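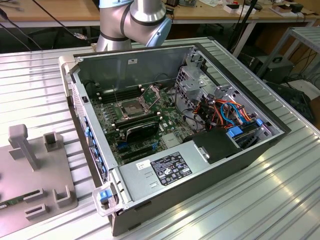
December, just after lunch

Teaching by remote again, and my right shoulder knows all about it! Dagný had the tower on its side with the panel off before I'd even found my coffee, so no excuses. She wants 100 good demonstrations for the processor job by the time the Toledo people call, and we're sitting at 59. Fifty-nine! I keep saying it out loud as if that helps.

I spent the whole morning just on the approach. I drive the arm from the little hand controller (the Okance one, with the sticky trigger) and it copies me with a tiny lag, and if I get impatient I overshoot and have to throw the run out. The socket is the scary bit – bracket up, all those gold pins showing, and me holding my breath in a chair like I'm the one over them. Man-lok says to come in from the back of the case and go slow over the drive cage cables. I came in from the back. I was slow. I still scrapped four.

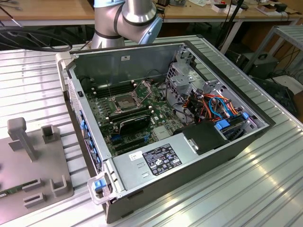 Arm waiting behind the case, socket open, me deciding whether I'm ready.

Luana tried guiding it by hand instead, one palm on the elbow, and her paths came out so much smoother than mine that I was a bit jealous. But the wrist is stiff that way, and she gave up on the last inch. So maybe we do both – hand for the big swing, remote for the fine stuff? Must ask Sebastian if Trurna can even store the two kinds in one set.

Seven more before I go home, then soup.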